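Grorside
Products / Teaching and Teleoperation / Prumen Hand Guide Kit

Prumen Hand Guide Kit
Teach an industrial arm to pick by doing the picking yourself

In stock. Ships in 2 boxes.

The Prumen is for people who have tried to write a bin picking routine in a text editor and would like their evenings back. You take the handset, drive the arm through the job, and the software records joint positions, gripper width and wrist force as you go. When you have enough good runs, export them and train whatever you like to train.

It works in two modes. In remote mode you sit at the desk with the handset and the arm copies your hand. In lead-through mode you hold the grip ring at the wrist and push. Most customers start with lead-through, find out how heavy an industrial wrist feels after lunch, and move to the handset.

Both modes write to the same file format, so a task can be half pushed and half steered. Pauses longer than 2 seconds are trimmed automatically, along with the part where you let go to scratch your nose.
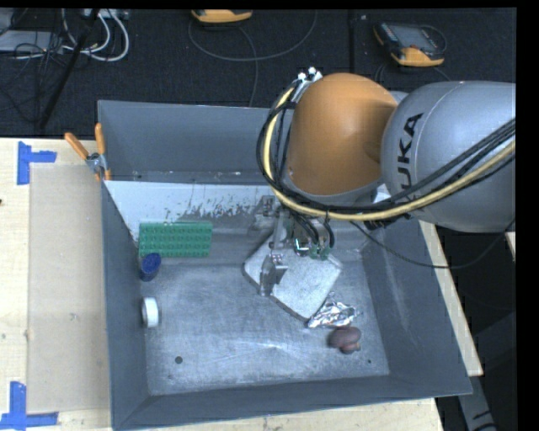

Picking from a metal bin is where the force channel pays for itself. Walls get in the way of the wrist, small things roll into corners, and a shiny floor is unkind to depth cameras. The handset buzzes as contact force climbs, and the arm stops at the limit you set. Please set one. The factory value is low on purpose, and we do sell replacement fingertips, but we take no pleasure in it.

Mix up your objects. A set of identical blocks will give you a robot that is very good with identical blocks. Foil, cups, toy bricks and anything with an awkward shape will teach it more, and your junk drawer is cheaper than our Longo object set (which we also sell).

What's in the kit
Handset with wrist strap
Grip ring and mounting plate
Force sensor, 30 N working range
Interface box
Longo recording software, one seat
Printed quick start guide, surprisingly short

Details
Handset weight: 776 g
Recording channels: 52
Operator stations per arm: 1
Power supply: included
Arm, gripper and bin: not included

Before you order
Tell us your controller model and software version. "The orange one" has been tried – it narrows things down less than you'd hope.

Related: Longo object set, spare fingertips, Durex cable sleeve

Page updated Nov 16, 2025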